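Features > Materials > Ceramics

Why glazes craze, and why the kiln is often blamed for it

A glazed bowl is two materials that have to share one shape. The clay body and the glass on its surface both shrink as the kiln cools, and they seldom shrink by the same amount. If the glaze contracts more than the body, it is held in tension, and glass is weak in tension. The result is crazing, a network of fine cracks that may be present when the kiln is opened or may appear months later.

The property that matters is thermal expansion. Sodium and potassium raise the expansion of a glaze sharply. Silica, boron and magnesium keep it low. A potter who wants a bright, fluid surface tends to reach for high-sodium feldspar, and so moves the recipe towards crazing at the same time.

Tươi Lưu runs the test kilns at Pastero, a small tableware workshop that supplies cafés. Last February she began a trial on a red stoneware body that had given trouble under a clear glaze. The trial used 64 tiles, fired in one load and cooled at 60 degrees an hour below the glaze's setting point. After firing, the tiles were moved repeatedly between boiling water and iced water, and each was inked and wiped after every cycle so that fresh cracks would show.

Of the full set, 11 tiles crazed before the fifth cycle. All of them carried the original recipe or a close variant. Adding silica in small steps reduced the fault, and at 5 per cent extra the cracks stopped appearing within the length of the test.

"People slow the kiln down first," Lưu says. "A slower cooling can delay the cracks, but the glaze still doesn't fit the pot."

There is a limit in the other direction. A glaze that contracts much less than the body is put under strong compression. Mild compression strengthens the ware. Too much causes shivering, in which slivers of glaze lift from rims and handle edges. For tableware this is the more serious fault, as the slivers are sharp and can end up in food.
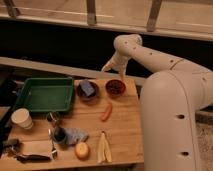
Materials and Making Desk

Moisture is the slower cause. A porous body takes up water through an unglazed foot ring and swells very slightly over months of use. The glaze does not swell with it, and the tension rises. Earthenware is most at risk. Vitrified stoneware absorbs far less, and a sound foot on a well-fired bowl will usually outlast the rest of it.

Lưu now keeps one tile from every glaze batch on an open shelf and inks it again at six months. The workshop has kept the adjusted recipe for its clear glaze and is repeating the trial on a white body.

Comments

Hậu Hà: Was the silica added on top of the recipe, or were the other materials reduced to make room? It changes how I read the 5 per cent.

kilnshelf: We had shivering on mug handles after the same sort of change. Test rims and edges as well as flat tiles.

M. in the shed: My crazing went away with a hotter firing. Same glaze, same clay.

Related

Reading a cone pack
Queiroz: a quarry town and its feldspar
Flilo and the return of slip casting
Inside the Zengate brickworks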